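Dulbridge Flat Items
Data card, 23 November 2018
Maintainer: Shengli Jin

Summary

Dulbridge Flat Items is a catalog of small, thin objects of the kind that collect in pockets, drawers and mailboxes: printed cards, flat packages, phones, sleeves, tickets. It holds 847 records. Each record covers one item and gives its outline, surface finish, main colors and any lettering that can be read without turning the item over.

Contents

items.csv - one row per item
layouts.csv - which items lie together, and which overlap
finishes.txt - list of allowed finish terms
CHANGES.txt

Fields in items.csv

item_id: integer, never reused
class: card, package, device, sleeve, other
finish: matte, glossy, mixed, unknown
print: plain, pattern, lettering, unknown
text_read: letters as read, in the original case
set: Roka or Ren

The Roka set covers items on plain surfaces. The Ren set covers items on patterned surfaces, mainly stone and marble looks, where pale cards are harder to separate from the background. Brurkik, the earlier list of 200 items, has been merged into Roka. Its old numbers are kept in CHANGES.txt.

Labeling rules

Partial words are entered as far as they can be read and are not completed. If a face is dark and glossy and the item could be a phone or a card, class is set to other and both candidates go in the notes column. A colored edge is noted separately from the face.

An item lying partly under another gets its own row. The overlap goes in layouts.csv, upper item first. Hidden portions are not measured.

Known problems

Finish is unknown for 40 items. Black-and-white packages and black-and-white cards were mixed up in early rows - check class before filtering on it.
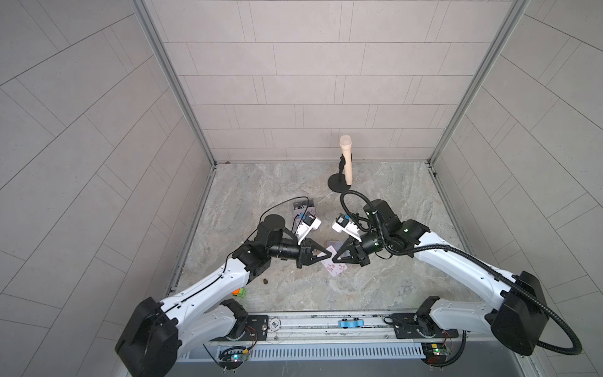 Issue 2

Layout notes, Ren set

Floral card, white with pink and red print: class card, print pattern. It lies partly under the dark glossy item with the pink-tinted edge, which is entered as other. Black-and-white item farther back: print lettering, text_read "Vis", card or package left open in the notes. Surface: marble pattern, pale gray and beige.

Send corrections to the maintainer with the item_id and the field name.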